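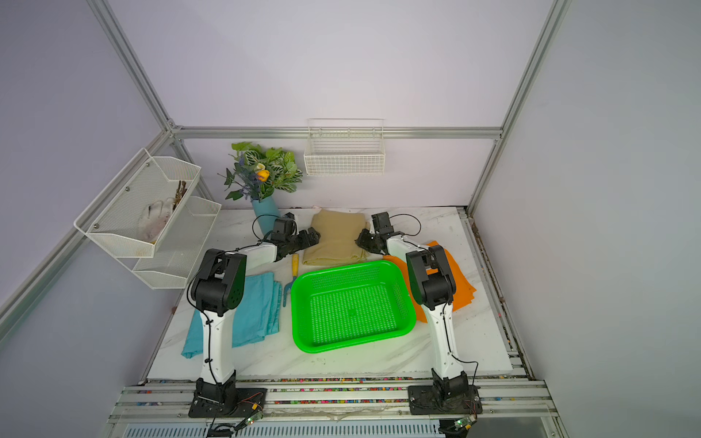

**Maureen Tilsby**
Retired school bursar, Grandbridge

7 Nov 2024

Dark by half past four and the back bedroom still not done. I said I'd have it cleared by the end of October and I said the same in the spring, so I'm not in a strong position to laugh at anyone else's system for keeping house. I'm going to anyway.

My sister has bought the Sivalora course. It cost her 40 pounds and for that she gets nine lessons, a chart for the fridge and a monthly email telling her how well she's doing. She rang at breakfast to read me bits of lesson one. Every object in your home, it says, is asking you a question. I looked round the kitchen while she was talking and the only thing asking me a question was the cat.

I did listen, though. She's had a rotten year and if a fridge chart cheers her up then good. What I don't believe is the figure on the front of the booklet, which claims the average home holds 1,125 things that have not been touched in a year. Who went round and checked? Do they mean one fork or a set of forks? Is a box of buttons one thing? I have a biscuit tin of screws that would put me over the limit by itself, and I touched it on Sunday looking for a hook, so presumably the whole tin is let off.

I asked her this and she said I was being difficult.

Still, it got under my skin enough that I went up after the washing-up and made a start. The airing cupboard first. There are towels in there older than the boiler. The course says fold in thirds, then thirds again, and stand them on end like books. I tried it with six and they stood up beautifully until I took one out, and then the other five lay down. I can see how it would work if you never washed. Went back to folding them in half and piling them up, the way my mother did, thin ones at the bottom.

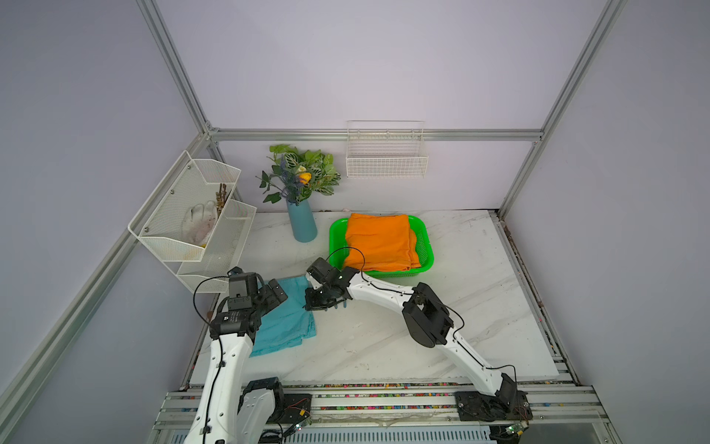 *Blue towel, loosely folded.*

The other claim in lesson one is that a tidy house saves you nine hours a month. I'd like to know what happened to mine. I've kept a fairly tidy house since 1981 and have never once sat down on the last day of the month with a spare nine hours in my lap. Tidying takes time as well, and I notice that doesn't come off the total. When I did the school accounts we had a man from a stationery firm who worked in much the same way. Every new ledger was going to save us money, and by the end of the year we'd have been saved more than we'd spent in the first place. I used to write the figure down in pencil so I could rub it out.

Post came late. Water bill, a card for next door, and the catalogue from Pelkonen, which I never asked for and which now comes every fortnight. Twelve pages of boxes to put things in. Boxes with lids, boxes without, boxes that go inside the other boxes. They have a pantry set this time with little chalk labels, and the woman in the photograph has decanted her lentils and looks as if she's just been given good news. I buy lentils in a packet. It says LENTILS on it. It also says how long to cook them, and I'd like to see the chalk label that does that.

I'll admit to one thing from the last catalogue, the over-door rack, and I'll admit it's been all right. It holds the ironing spray and the lint roller. The hooks have marked the paint.

What puzzles me about all of it is where the stuff is meant to have gone by the time you've finished. The course has a whole page on "letting go" and then nothing about the bus to the tip. The charity shop on Plirkach Road has stopped taking books, and it only takes bedding on a weekday morning if the right person is on the till. Last time I carried two bags of curtains down there and carried them home again. They're in the back bedroom. They're the reason I can't get at the window.

So after lunch I did the shelf over the radiator, since it was nearest the door. Found: my good scissors, a torch that works, a torch that doesn't, the instructions for the old cooker, a packet of sweet pea seeds from heaven knows when, and the spare key for a car I sold. Kept the scissors and the working torch. Kept the seeds too, though I know they won't come up. The instructions went in the recycling and I had a bad moment about it afterwards and went to look at the oven to make sure it was the new one.

Then I stopped for tea and didn't go back, and I think that's how it goes for most people, chart or no chart. The lesson says to leave one surface in each room completely clear so the eye has somewhere to rest. My eye rests perfectly well on the television.

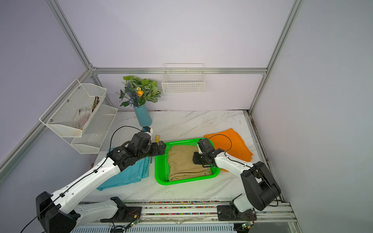
*White wire basket on the back wall, nothing in it.*

Rang my sister this evening to see how she'd got on. She's done the cutlery drawer and half the bathroom and she sounded brighter than she has since the summer, I must be fair about that. She's thrown out four lipsticks. She has also ordered the pantry set, so we can both look forward to the lentils. I asked what the next lesson was and she said sentimental items, and then neither of us said much for a bit. There's Dad's coat to think about. It's been on the hook in her hall all this time and I'd be sorry to see it go because of a booklet. I didn't say so. I said to leave that lesson until after Christmas and do the shed first.

She wants me to do the course with her from December. There's a second-person discount. I said I'd think about it, by which I meant no, and she said "you always say that", by which she meant she knew.

Rain on and off all afternoon. Bins tomorrow, the green one. Must ring about the gutter before it gets any worse, and find out if the library still takes paperbacks. Soup for supper, and the end of the loaf. The curtains are on the landing now, so I've at least moved them. I can reach the back bedroom window again, and it wants cleaning.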